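Home Textiles for Everyday Living
Handout 6: Quilted covers, what they're made of and how to look after them
Updated December 28, 2023

Okay, so last session we did flat sheets and pillowcases, and a lot of you stayed behind to ask about the puffy stuff. Good! This is the handout for that. I've written it the way I teach it, which means it wanders a bit, so get a pencil and mark the parts you want to come back to. Please read all of it before we meet, and bring one quilted thing from home (a placemat, a baby blanket, a jacket lining, whatever you've got). Don't wash it first. I want to see it as it lives.

What counts as quilted

Three layers held together by stitching. You have the top, you have the filling in the middle, and you have the backing. If there are only two layers and no filling, most people in the trade would call it lined. If there's filling but no stitching across it, you've got a comforter shell or a duvet, and the filling is going to travel. Anybody who has shaken out an old duvet and found all of it down at one end knows what I mean.

The filling is what we measure in grams per square meter. A thin summer cover might be 50, which feels like almost nothing in the hand, just a little body. The heavy winter sample from Listel that I pass around in class is 300, and you'll see people's faces change when they pick it up. Heavier isn't the same as warmer, by the way. A tightly packed filling can weigh a lot and still let you get cold, and we'll come back to that in Handout 8 when we do trapped air.

The stitching

Look at how far apart the lines are. Wide spacing gives you a soft, loose cover that drapes nicely and flattens sooner. Close spacing gives you something stiffer that keeps its shape through a lot of washing. I like close spacing for kids' things and for anything that's going to be sat on.

Two other words you'll hear. Channel quilting means parallel lines. Outline quilting follows the shapes in the print, and you pay for it, it's slow work. Plenty of printed covers do neither of these in relation to the picture. The seams just go where they go, right across a flower or somebody's nose, and I don't mind that at all.

Exercise A (do this at home, ten minutes): lay your piece flat and run your palm over it with your eyes closed. Write down where it feels thick and where it feels thin. Then hold it up to a window and check yourself. Thin spots let the light through, and they're nearly always near a fold line or a corner. Bring your notes.

Washing

I get more questions on this than on everything else put together, so here is what I do in my own house.

Read the label. Yes, I know. Read it anyway, and if the label has gone, treat the thing as delicate until you've learned otherwise.

Test the color first. Damp white cloth, press it on the darkest printed part, count to thirty, look at the cloth. Reds are the ones I worry about. If you see pink on the cloth, that cover gets washed alone in cool water, and it never, ever shares a drum with your white towels.

Give it room. A quilted cover needs to move around in the water, and if you have to push it in with your knee the machine is too small. Ours in the Basudlow building takes a double and that's the limit, so for anything bigger go to a laundromat and use one of the big front loaders.

Go easy on the detergent. Half what you'd use for a load of jeans. Filling hangs on to soap, and soap left in there makes the whole thing feel sticky and sort of tired. I run a second rinse every time.

Dry it slowly. Low heat, stop it halfway, take it out, shake it hard, turn it over, put it back. If you're line drying, use two lines and spread the weight across them. Feel the seams before you put it away, they stay damp long after the middle feels done. A damp cover folded into a cupboard in July is a smell you'll remember.

Reading a print

Now for the fun part. Pattern does a lot of work on a cover, and it's worth learning to talk about it in plain terms. I ask three things: what's the ground, what's the motif, and does it have a direction?

The ground is whatever's behind the figures. It can be one color, or stripes, or broad bands like on the cover below. Bands are bossy! They tell your eye which way is across, so if the cover goes on crooked everybody in the room will see it. On a plain ground you can get away with murder.

The motif is the repeated thing, so faces, leaves, boats. Big motifs suit big surfaces. Put a large face on a cot cover and half of it will be hanging down the side where you can't see it.

Direction is the one people forget. A one-way print has a right way up, and you pick who gets to see it that way. From the wrong end, every face is standing on its head. A tossed print has figures turned every which way, so nobody gets a bad seat.

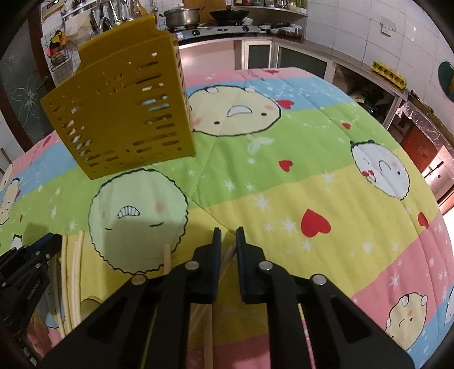 Fig. 1. Printed quilted cover on a kitchen table, with a yellow basket. Look at the wide color bands, the hearts and the thin stitched seams.

Exercise B: using Fig. 1, write four or five sentences on ground, motif and direction. Then say where you'd put this cover if it were yours, and which side of it you'd want facing the door. There's no right answer, but I do want a reason. I'd have it on a kid's bed in a heartbeat.

Storing

Fold in thirds, loosely, and change the fold lines every few months so the filling doesn't crease for good. Cotton bags or an old pillowcase. Please stay away from vacuum bags for anything you love, they flatten the filling and some of it won't come back. I lost a really pretty cover that way and I'm still sore about it.

For next time

Your quilted piece, your notes from Exercise A, your paragraph from Exercise B, and a tape measure. The Kwon swatch book is on the side shelf if you want a look ahead (please put the swatches back in order, there are 35 and they're numbered on the back). If you missed the stain session, get Handout 5 from the tray by the door before you start on any spots.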